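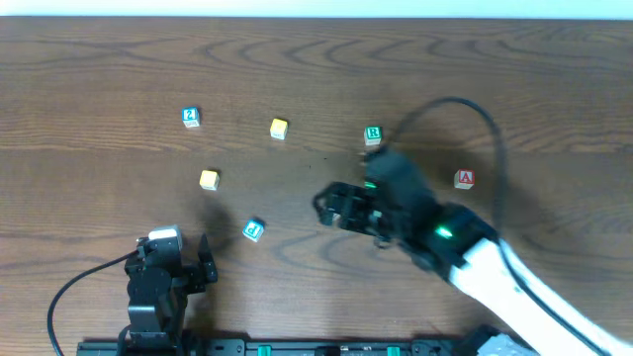 Bench automation at Horiva grew out of a small sorting and packing shop in Vultcombe, where wooden learning toys are finished, checked and boxed for schools and nurseries. The shop is best known for the Calvo bench, a workstation built to a person's scale, with a pair of compact arms clamped along one side and the rest of the surface left to the work. Small lettered and numbered cubes are the classic Calvo task. A red "A", a green "R" and a blue "2" can lie anywhere on the wood, turned any way, and the two black grippers have to deal with them as they are, which makes the job a wonderfully stubborn test for a machine. Bright faces and printed characters help with telling one block from another, but a tilted cube still has to be approached at the right angle.

Background

Before the benches arrived, sets were made up entirely by hand. A packer picked from open bins, turned each block to check its print, and filled the tray from memory or from a card. Experienced packers were remarkably quick at this, and the first Calvo bench was slower than any of them. It was installed in November and spent its first season on one product, a beginner's alphabet set.

The shop now runs 4 benches and packs over 4000 sets in a busy month. Its older hand line is still used for gift orders, odd sizes and anything with ribbon.

How the work is organized

Each bench is looked after by a bench lead, a post that did not exist under the old system. Leads set out the work, teach new picks by guiding the arms through them, and decide when a block should be pulled for a scuffed face or a weak print. Teaching is the part most leads say they enjoy. A good demonstration has a rhythm to it, and people who packed by hand for years tend to be very good at it (several of the shop's best routines came from former packers with no technical training at all!).

Job control is handled by Clonusus, a scheduling program that sends orders to the benches and keeps a record of every stopped pick. Leads can edit the order of work at any point in the shift.

Effects on staff

The clearest change has been in the hands. Repeated wrist turning was the most common complaint on the hand line, and most of that motion has moved to the arms. Shifts are also more varied, with staff rotating between teaching, inspection and the hand line.

Other effects have been mixed. Packers used to talk across a shared table, and the benches are spaced farther apart. Learning Clonusus took some staff much longer than planned, and the pay grade for bench leads was settled only after the second bench was already running. Seasonal hiring has gone down, though the year-round crew has stayed the same size.

See also
Calvo bench
Clonusus (scheduling software)
Toy finishing in Vultcombe
Hand packing

Filed under: Automation | Workplaces | Toy trade

Print this article
E-mail this article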